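Bench notes, tile adhesive trials for the Stindow bathrooms
3/11/18

Picked up where Tariq left off, meaning I spent the first part of the morning working out where Tariq left off. His labels are in pencil on masking tape and the tape has been rained on, indoors, by the aircon. Sudheer says he can read them. I have let him.

Purpose, for whoever opens this book next: the big format floor tiles at Stindow (600 mm, rectified, very flat, very smug) are sounding hollow in the corners. The installer blames the adhesive. Bangash, who sold us the adhesive, blame the installer. I would like to be able to blame someone with numbers attached.

Mixing. Joltora grey, 560 g of powder per batch, water as per bag. The bag gives a range for the water which is wide enough to drive a ute through, so I went for the middle and stayed there. Slaked it, remixed it, did not add a cheeky splash at the end. If you are Finbarr, please read that last bit again. Last time's batch was lovely to spread and slumped like a teenager. 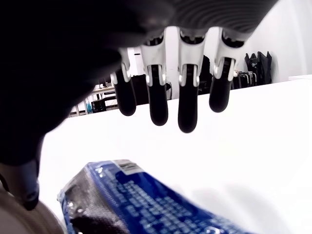 Substrate is fibre cement sheet, primed yesterday, cut into panels. Tiles are the leftovers from site, halved on the wet saw. One cut went wandering and I have kept that piece as a coaster. Backs wiped with a damp sponge to get the white release dust off, except for the control, which kept its dust because that is almost certainly how they went down on site. Malathi watched the installer open a box and lay straight out of it, and she says there was no sponge on the premises.

Trowelling. Did half the panels with swirls (the traditional rainbow pattern, beloved of everyone's uncle) and half with straight lines, all combed the short way. Back-buttered a few of each. Bedded the tile, pushed across the ridges and back, then weight on top and walked away. Walking away is the hard part. Kavitha caught me lifting a corner to look and has moved my stool.

Lifted the first lot after lunch, still green, to look at transfer.

Swirls, no back-butter: terrible. Trapped air in neat little crescents, and the corners bare on every piece. You could hear it before you could see it, which is I suppose the whole complaint in miniature.

Swirls with back-butter: better, but the crescents are still there under the skim, so it's the same problem wearing a coat.

Straight, no back-butter: good in the middle, thin along one edge. That edge is the one nearest me, so possibly I lean. Get Sudheer to do the next set, he has better posture.

Straight with back-butter: solid coverage. Annoyingly, exactly what the data sheet says to do. I had been hoping for something I could write up.

Dusty control: adhesive went down, adhesive stayed down, tile came away nearly clean. I did that one twice to be sure and it was just as rude the second time.

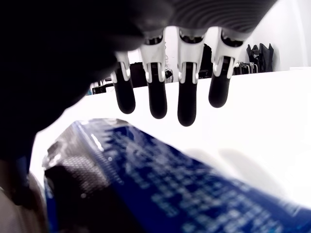

Ridge shape needs a proper look before we go again. The old trowel is worn and its notches have rounded off, so the ridges come out low and fat and run into each other, and then I am testing the trowel and calling it the adhesive. Finbarr wants to go up to the deep-notch one. I tried it on scrap and it leaves furrows you could plant potatoes in, and a tile this flat just bridges across the tops. For the skim coat on the back I'd go the other way entirely: a fine, close comb, something in the spirit of the grey ribbing on the underside of the palm there, above the fingers with the white brackets, only done in thinset and by a man with a sore wrist. Tariq reckons a fine comb on the back just fills the ridges and makes no odds. He may be right. We'll run both and he can buy the coffee if he isn't.

Moseo sample bag arrived as well. It is whiter, dearer, and smells faintly of pool. Have not opened a batch yet as I don't want two adhesives on the go while the labels are still a matter of interpretation. It lives on the top shelf, away from the sink. Do not put it near the sink. We have done near the sink.

Cure. The remaining 7 panels are under damp hessian till the end of November, then pull-off with the 50 mm dollies. The epoxy for the dollies is out of date but only slightly, and I have stuck one on a scrap to see if it holds. If it fails at the glue line the result is void, and I will be going up to the hardware shop in a mood.

To do
New trowel, same notch, not the cheap one.
Sudheer to trowel the next set of straights.
Ask Malathi for her site photos of the open boxes before anyone tidies their phone.
Fine comb v plain skim on the backs, one sheet, side by side.
Reply to Bangash. Kavitha has asked to read it before it goes out, and looked at me when she said it.
Label in permanent marker, on the panel, TARIQ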